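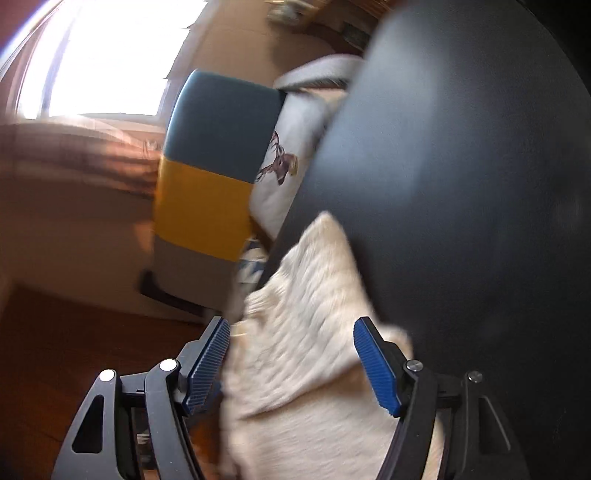 Blue fingers, white fluff. Deer pillow keeping an eye on things.

3 min read

So the club project has officially moved out of the workshop and into a living room, and I'm having way too much fun with it. Our team is called Butari (long story, involves a typo on the sign-up sheet) and our entry for the Hikadwood student meet in April is all about soft stuff. Blankets, throws, pillows, anything floppy. Blocks are easy! Blocks stay where you put them.

The shaggy white throw is the worst of the lot and also my favorite. You go in for a corner and get a pinch of fuzz, or you get the corner plus a big wad of everything next to it. Yolanda Barroso has way more patience than me and likes to come in low and slow. I just sort of lunge. We argued about this for almost 3 hours last week, with snacks.

We went with the ridged pads for the fingers – the smooth ones we printed first were hopeless on fleece, it just slid right out. I still think the grooves could be deeper. Yolanda thinks I should leave them alone until we've got more practice in, and she's probably right, but I've already got the file open...

We've logged 392 grabs so far, counting the bad ones. The rules say three different fabrics, no pins or clips, and six minutes on the clock for each team. I keep having a dream where the clock starts and I've brought the wrong throw.

Next up is pillows. I want to try picking one up by the piping along the edge, and Yolanda wants to squeeze the whole thing from the sides, so expect another snack-heavy argument. If anybody from the Uloveck club is reading, please tell me what you did about loose fibers getting into the joints, I'm picking them out with tweezers over here.

Related posts
Our first printed fingers (and why they're in a drawer)
A trip to Garrido for screws
Picking a team name in a hurry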